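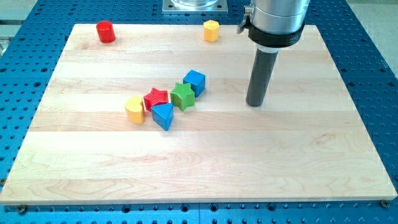

市議選の立候補署名、二人の候補に署名してしまいました。取り消せますか

カテゴリ:くらしの相談 > 市役所・選挙 > 地方選挙
タグ:Ravport 市議会 立候補届 署名 有権者登録

kanade_r

Ravportに住んで長いのですが、市民権を取ったのは最近で、市議会の選挙に関わるのは今回が初めてです。区は3区です。

先日、Sandu通りの図書館の前で、Nataša Dervishiさんの陣営の人に声をかけられ、立候補に必要な署名をしました。名前、住所、署名欄、日付を書く普通の用紙です。その次の週に、今度は自宅の玄関にCatinca Ardeleanuさん本人が来ました。バスの路線の話を少しして、感じのいい人だったので、そちらの用紙にも署名しました。

あとで夫に話したところ「同じ議席の候補には一人しか署名できないはずだ」と言われました。夫は隣のPuswood市で働いていて、職場の人がそういう話をしていたそうです。調べようと思って市のサイトを見たのですが、候補者向けの手引きしか見つからず、署名する側のことはほとんど書いてありませんでした。手引きには「署名者は当該区に登録された有権者であること」「必要数は100」「用紙ごとに収集者の宣誓があること」とあります。二重の署名については、同じ候補に二回書いた場合のことは載っていましたが、別々の候補に書いた場合のことは私には読み取れませんでした。

聞きたいことは次のとおりです。

・同じ議席の二人に署名した場合、両方とも無効になるのか、先に書いたほうだけ有効なのか、両方有効なのか。
・片方を取り消したいときは誰に言えばいいのか。候補者の陣営なのか、市の書記官室なのか。
・私が何か罰を受けることはあるのか。
・署名したことは公開されるのか。近所の人に見られる可能性があるなら知っておきたいです。

もう一つ、関係があるかもしれないので書いておきます。今年の春に同じ区内で引っ越しました。署名には新しい住所を書きましたが、有権者登録の住所はまだ前のままだと思います。郵便の転送届だけは出してあります。

どちらに投票するかはまだ決めていません。二人とも議席をめぐって真面目にやっているように見えるので、私の署名のせいでどちらかに迷惑がかかるのは避けたいです。締切は8月だと聞いています。英語で問い合わせること自体はできますが、何を聞けばいいのか整理してから電話したいので、経験のある方がいたら教えてください。

toshi_puswood

Puswoodでは一人にしか署名できません。二人に書いたら後のほうが無効です。日付が同じなら両方無効だったと思います。Ravportも同じじゃないですか。

罰則は聞いたことがありません。気にしなくていいと思います。どうせみんな余分に集めているので、一枚くらい減っても何も変わりません。

それより、住所のほうがまずいと思います。登録と違う住所を書いた署名は弾かれます。

harumi_no_techo

上の方の回答はPuswoodの規則で、Ravportには当てはまりません。署名の規則は市ごとに違います。私は前回のRavport市議選で、3区ではなく別の区の候補の署名集めを手伝い、書記官室での照合にも立ち会いましたので、そのときの経験から書きます。ただ、その後に条例が変わっている可能性はあるので、最後は書記官室に確認してください。

まず、別々の候補への署名について。前回の時点では、Ravportの条例に「同じ議席につき一人の候補にしか署名できない」という制限はありませんでした。立候補の署名は「この人が投票用紙に載ることに賛成する」という意味で、支持や投票の約束とは別のものとして扱われています。複数の候補に署名した人の分は、それぞれの候補の用紙で別々に照合され、要件を満たしていればどちらも数えられていました。手引きに書いていないのは、候補者側で気をつけることがないからだと思います。手引きにある二重署名は、同じ候補の用紙に同じ人が二回書いた場合のことで、このときは一つだけ数えて残りを無効にします。

市によっては確かに一人に限っています。ご主人が職場で聞いたのはPuswoodの規則でしょう。市境のあたりでは候補の陣営の人も混同していることがあります。

次に取り消しについて。二人とも有効ならそのままで構わないと思いますが、どうしても片方を取り下げたい場合の手順は次のとおりでした。

用紙がまだ書記官室に提出されていないときは、本人が書面で申し出ます。宛先は書記官です。陣営に電話して「消してください」と頼むのはやめたほうがいいです。陣営の人が用紙の行に線を引いて消すと、その用紙全体に手が加えられたと見なされることがあり、ほかの人の署名まで疑われます。申し出の書面には氏名、登録住所、候補者名、署名したおおよその日を書いて、自筆で署名します。決まった様式は窓口にありました。

用紙が提出されたあとは、取り消しは受け付けられません。私が立ち会ったときにも、提出の翌日に取り消しに来た人がいて、断られていました。ですから取り下げるなら早いほうがいいのですが、今の段階で二つの陣営が提出済みかどうかは、書記官室に電話すれば教えてくれます。提出の有無は誰が聞いても答えてくれる情報です。

罰についてです。自分の名前で、自分の意思で書いた署名であれば、それが数えられても弾かれても罰はありません。罰があるのは、他人の名前を書いたとき、お金をもらって署名したとき、収集者がうその宣誓をしたときです。照合で無効になった場合も、署名した人に通知が来ることはありません。候補者には無効の行と理由の一覧が渡されます。

公開について。提出された用紙は公文書になるので、閲覧を申請すれば誰でも見ることができます。氏名と住所も見えます。市のサイトに載るわけではなく、窓口に行って申請して、職員のいるところで見る形でした。見に来るのはほとんどが対立候補の陣営で、近所の人が見に来たという話は私は聞いていません。ただ、閲覧できるものだという前提で署名してください。投票の内容は別で、こちらは誰にも見られません。

最後に、私が一番気になったのは住所です。

前回、私が手伝った候補は244の署名を出して、59が無効になりました。残りで必要数は十分に超えていましたが、無効の理由で一番多かったのが「登録住所と違う」でした。二番目が「区が違う」、あとは字が読めないもの、日付がないものです。登録を前の住所のままにして、新しい住所を書いた人が本当に多かったです。

Ravportの照合では、職員が用紙の氏名と住所を登録名簿と突き合わせます。住所が違うとまず保留になります。同じ区内の転居だと分かり、署名の筆跡が登録時のものと合えば有効にしてくれることもありましたが、職員によって判断が割れて、立ち会っていた両方の陣営が言い合いになったことが何度かありました。確実なのは、用紙が提出される前に登録の住所を直しておくことです。照合は照合をする日の名簿で行うので、署名した日より後に住所を直しても間に合いました。ここは今年も同じか、電話のときに聞いてください。

登録の変更は、郵便の転送届とは別の手続きです。転送届を出しても有権者名簿は変わりません。オンラインでもできますが、反映まで日がかかるので、急ぐなら窓口に行くのが早いです。持っていくのは写真付きの身分証と、新しい住所が分かるもの(公共料金の請求書など)です。身分証の住所が古くても、請求書があれば受け付けてくれました。

それから、同じ区内とのことですが、区の境は前回の選挙のあとに引き直されています。Never地区の北側は、通りの片側だけ3区から外れたところがあります。もし新しいお宅がそのあたりなら、区も確認してください。区が違っていれば、署名は両方とも無効になります。投票所で渡される投票用紙も変わります。

電話で聞くことをまとめておきます。英語も付けました。

・同じ議席の複数の候補に署名できるか
Can I sign nominating petitions for more than one candidate for the same seat?

・二つの陣営は用紙を提出済みか
Have the petitions for these two candidates been filed yet?

・登録の住所は、署名した日と照合する日のどちらで見るのか
Is my address checked as of the day I signed, or the day you verify the petition?

・自分の新しい住所は何区か
Which district is my new address in?

昼休みの時間帯はつながりにくいです。朝9時過ぎにかけると、たいていすぐに出てくれます。

kanade_r

詳しくありがとうございます。新しい家はNever地区ですが、南側のほうです。通りの名前で地図を見たら3区のままのようでした。念のため電話でも聞きます。

住所の登録は転送届で変わると思い込んでいました。そこから直します。

toshi_puswood

RavportはPuswoodと違うんですね。知りませんでした。

ただ、住所は照合する日の名簿で見るというのは、うちの市では違います。署名した日です。Puswoodの人がこれを読んで間違えるといけないので書いておきます。

harumi_no_techo

toshi_puswoodさん、補足ありがとうございます。私が書いたのはRavportの前回の扱いだけです。ほかの市の方は、その市の書記官室に聞いてください。

kanade_rさん、もう一つ書き忘れました。陣営の人がもう一度玄関に来て「住所が登録と違うようなので書き直してください」と言うことがあるかもしれません。すでに書いた行に手を入れるのは断ってください。直すのは登録のほうです。新しい用紙にもう一度書いてほしいと言われた場合は、書いても罰はありませんが、数えられるのは一つだけです。どちらを数えるかは職員が決めます。前回は、住所が合っているほうを採っていました。

kanade_r

今朝、書記官室に電話しました。結果を書いておきます。

同じ議席の二人に署名するのは今年も問題ないそうです。条例のその部分は変わっていないと言われました。電話に出た人は、同じ質問がよく来ると話していました。

提出については、Dervishiさんの分はもう出ていて、Ardeleanuさんの分はまだでした。なので取り消すとしたらArdeleanuさんのほうしかできないのですが、両方有効ならどちらも取り消すつもりはありません。

住所は、照合する日の名簿で見るとのことでした。Dervishiさんの用紙の照合はまだ始まっていないそうなので、午後に窓口へ行って変更してきました。身分証は古い住所のままでしたが、電気の請求書を見せたら受け付けてもらえました。名簿にはその場で反映すると言っていました。区は3区で変わりなしです。

窓口は二階に移っていました。一階の入口に古い案内が残っているので、行く方は気をつけてください。エレベーターは建物の裏側です。

夫にも話しました。夫の登録も前の住所のままだったので、明日行くそうです。

minato_sakamichi

横から失礼します。同じRavportの別の区の者です。家族の中に永住権の者がいるのですが、署名だけならできますか。税金は払っているので、署名くらいはと本人が言っています。

harumi_no_techo

minato_sakamichiさん、できません。署名できるのは登録された有権者だけで、登録には市民権が必要です。本人に悪気がなくても、名簿に名前がないので無効になりますし、用紙には「私はこの区の登録有権者です」という文が入っていて、それに署名することになります。市民権のない方が有権者だと書面で述べるのは、後の帰化の申請で問題にされるおそれがあります。玄関先で頼まれても断ってください。すでに書いてしまったのなら、提出前に書面で取り下げたうえで、移民関係の弁護士に一度相談することをおすすめします。

市議会の公聴会で発言したり、議員に手紙を書いたりするのは、市民権がなくてもできます。発言の申込用紙は会議室の入口にあります。

minato_sakamichi

まだ書いていません。本人に伝えます。ありがとうございました。

お問い合わせ | 利用規約 | 投稿のルール | © くらしの相談ひろば | ページの先頭へ戻る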